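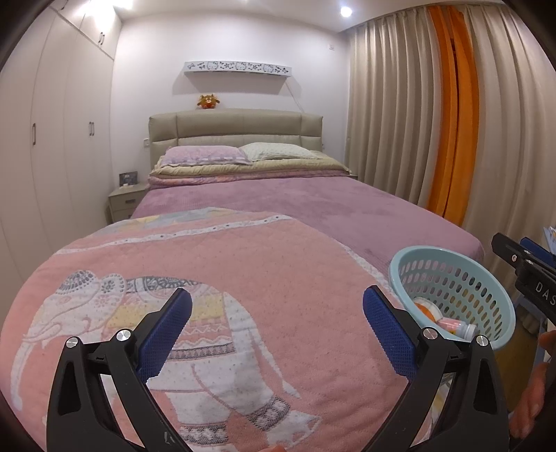
The library at the Rondora seminary closes at nine in the evening, and the registrar's office of the Sengar network of theological schools works from two rooms above it. The network has spent the last four years moving its member schools from separate national degree rules to a single review procedure. Its accreditation secretary, who has held the post through the whole period, agreed to discuss how the procedure works and where it has had to be changed. She asked that her name be left out, as the office speaks for the member schools jointly.

The starting point was a practical one. Graduates of one school were applying to another for a master's program and being told to repeat courses. "The receiving school had no way of knowing what a credit meant," she says. "At one place a credit in New Testament was fifteen hours in a classroom. At another it was forty-five hours, counting reading and field work. Both transcripts said three credits."

The schools settled on a unit defined by total student hours, with class time, reading, written work and supervised ministry all counted. A certificate now stands at 1020 hours and a diploma at 2628. Those totals look odd on paper, and she is asked about them often. "They come from the weeks in the term calendar, which we did not want to change. Rounding them would have meant adding a week at some schools and dropping one at others."

Supervised ministry was the hardest part to measure. Some schools had always required it and never recorded it. The present rule asks for a log signed by the supervising pastor, a written reflection each term and one visit by a faculty member. The visit can be replaced by a recorded call where travel is not possible. "The log is a single page," she says. "The first version was six pages and came back blank."
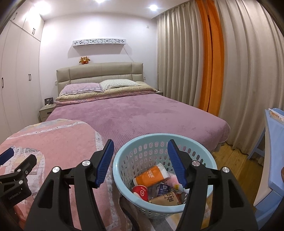

Does a school have to own its building to be reviewed?

A school needs a written right to use its teaching space for at least the length of its longest program, and a lease or a letter from a church body is accepted. Reviewers look at the document itself and at whether the space is free during the hours on the timetable.

The review itself runs in three stages. A school first writes a self-study, which is limited to sixty pages with appendices kept separate. A team of three then visits for four days. At least one member must come from a different language area, and none may have taught at the school within the past five years. The team's report goes to the school for correction of facts before it goes to the board that decides.

She regards the self-study as the part with the most value and the one most often done badly. "A school will describe its mission for twenty pages and give half a page to what its graduates are doing. We send it back. We want to know how many finished, how long they took and what work they are in now." Schools are asked to trace graduates for five years after completion. One of the smaller ones, in Mollo, located 433 former students for its last submission, using church directories and phone calls.

Library standards have been revised twice. The original rule set a minimum of 3000 printed titles for diploma level. It was met in several cases by accepting boxes of donated books that were out of date or in languages the students did not read. Under the current rule, the titles must be tied to the course list, and the reviewer picks ten courses and checks whether the assigned reading can be found. Digital holdings count if students can reach them without paying and the school can show use records.

The record system, called Sornuline, was built for the network and went into use in February. It holds course descriptions, faculty qualifications and the hour counts for each program, and it produces the transcript in a fixed format. It does not hold student essays or pastoral references – those stay with the school. Entries can be prepared offline and sent when a connection is available. Two schools still submit on paper, and the office enters the data for them.

On faculty, the rule is that a teacher should hold a qualification one level above the program taught. Exceptions are allowed for people with long experience in preaching, counseling or Bible translation, up to a quarter of the teaching staff. "We had schools where the best teacher of homiletics had no degree at all," she says. "The rule had to leave room for that person. It also had to stop a school from staffing a whole program that way."

Costs are shared. Each school pays an annual fee scaled to enrollment and covers lodging and meals for the visiting team. Travel is paid from a common fund. A school that fails a review may apply again after eighteen months, and students already enrolled finish under the earlier status.

Work for the coming year is on distance programs, where the hour count depends almost entirely on what students report. A pilot with time logs gave figures the office did not trust, as many students had entered the same number every week. The next version will estimate hours from the assigned pages and written tasks, with a sample of students interviewed at the end of each term. The draft rule goes to the member schools for comment before the board takes it up.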